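Jul 15, 2021

I have been putting off writing this one because I work with the people I'm going to complain about, and I like most of them. But I got asked again last month, at a dinner, whether "more data" is going to fix robot manipulation, and I gave such a mealy answer that I've been annoyed at myself ever since. So here's a longer one.

For anyone new to the blog: I spend my working days at Henska, where we gather demonstrations for a learning system. Two arms, a table, small household stuff, baskets. A person drives the arms through a job, we record it, and we do it again. The pile of recordings goes to the training side and a policy comes back, and then we find out what it learned.

The number everybody quotes is 4,000. That's the size of the set we're supposed to hand over by September. I've asked where it came from. As far as I can tell, Truveck said 4,000 in a planning call, somebody typed it into a slide, and it has been a fact of nature since then. No one ran anything to get it. If the slide had said 400 we would be done and arguing about something more useful.

When I went back through the first 690 recordings this spring, looking for trouble, what bothered me wasn't the failures. We throw those out, and I have opinions about that too. It was how alike the good ones were. Same person driving, same baskets, items set down with the same flick of the wrist from the same side of the table. I could tell Adjoa's sessions from mine without looking at the log. She comes in low and slow and closes late. I come in from above and hesitate (I hate watching myself do it). A policy trained on both of us gets her approach and my hesitation, and it stops over a toothbrush as though it's waiting for permission.

Adjoa Issahaku disagrees with me on this, and she's driven far more hours than I have. Her view is that style washes out once there's enough of it, and that what I'm calling sameness is just skill. Maybe. I'd believe it faster if someone held out one driver's sessions and tested for it. It's a cheap test. I've asked for it twice.

Then there's the question of throwing out failures. Our rule is that if the item gets dropped, the recording gets deleted. So the system never sees a person drop a comb, look for it, and pick it up again. Then we put the policy on the table, it drops a comb, and it carries the memory of the comb over to the basket and opens its fingers very carefully over nothing. I have watched this happen and I have watched visitors applaud the careful opening part.

Mariama Dramani started keeping recoveries in a separate folder without asking anyone, which I think is the best decision made on the project all year. It has its own problems. Once people know recoveries are wanted, they start dropping things on purpose, and a staged drop looks nothing like a real one. Real ones skid. Staged ones land nicely in the middle of the table, facing the right way.

I also don't trust what we call variety. The plan from Agbeko, which is the task spec we all work from, asks for "diverse everyday objects." In practice that means whatever came back from one trip to the drugstore. Personal care stuff, mostly, and a lot of it still in the package. I've grown to dislike the packaging more than anything else on the table. A nail clipper is an easy thing to describe and a blister pack is a miserable thing to grab. The plastic throws glare, the edge sits flat on the wood, and what the gripper is learning to hold is a sheet of clear plastic with a clipper somewhere inside it. Wrapped combs are nearly as bad. Cotton balls are their own category, and I'd like to meet the person who decided one grasp label covers both those and a canister of wipes. 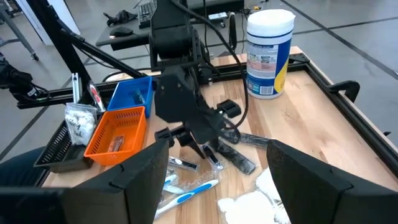 And the task text doesn't help. Every recording gets a sentence attached, something like "put the item in the orange basket," and the sentence is written before the session, by someone who isn't in the room. If the driver picks up a different item because the first one was awkward to reach, the sentence stays. I checked a batch of these by hand over two evenings and gave up being surprised. The training people at Wellier told me label noise at that level is fine. They hadn't seen the batch. They said it was fine in general.

What would I do? Fewer recordings, for a start. Six drivers in place of two, even bad ones. Especially bad ones. Write the sentence afterward, from the recording. Keep the drops. Move the baskets between sessions, and I mean move them, to a different side of the table. Take half the things out of their packages and leave the other half in, and write down which is which. Then stop partway and test, before anybody orders more hours.

I've sent this list around in one form or another since winter. Mariama's folder is the only part of it that exists. The count on the whiteboard keeps going up, and I'm back on the arms tomorrow morning, hesitating over toothbrushes.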